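Why Do Folded Clothes Stay Flat?

By Trudy Ashby

Grown-ups like to say "fold your clothes" as if it were one of the great laws of the universe, like gravity or bedtime. They rarely explain how it works. So let's find out, using a jacket and a bed.

Start by making the jacket flat. Lay it on its back with the front facing up and pull both sleeves out to the sides, as if it wanted a hug. A bed is good for this. It's big, it's soft, and your mattress has nothing else to do until tonight.

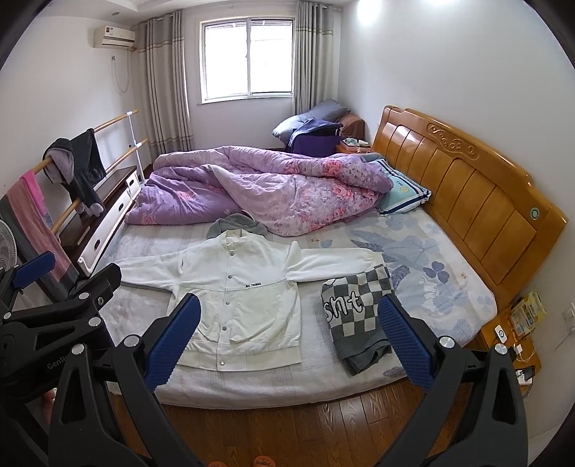

Cloth is made of threads, and threads bend easily. Each time cloth gets squashed, its threads bend, and if they stay squashed long enough, some of them forget to straighten out again. We call that a wrinkle. Your aunt calls it "going out like that." Smooth the jacket with your palms, from the middle toward the edges, and the threads lie side by side again.

Now look at the fasteners. Snap buttons come in two halves, a bump and a hole. Push them together and the bump squeezes through with a click - a very satisfying click, which is why my nephew once did it 63 times during dinner. Closing the snaps keeps the two front halves from sliding apart while you fold.

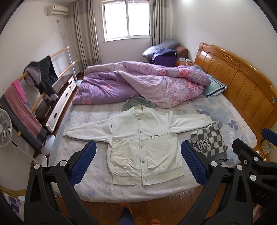
Next, bring one sleeve across the chest, then the other. Fold in the sides. Last, bring the bottom up to the collar. You should have a rectangle. If you have a blob, open it up and try again. The jacket won't mind.

Sweaters are a bit different. Knitted cloth is made of loops, and loops stretch. Hang a heavy sweater up for all of August and it may come down with longer arms than yours. Folding lets it lie down and rest, like a cat, only with less hair. Usually.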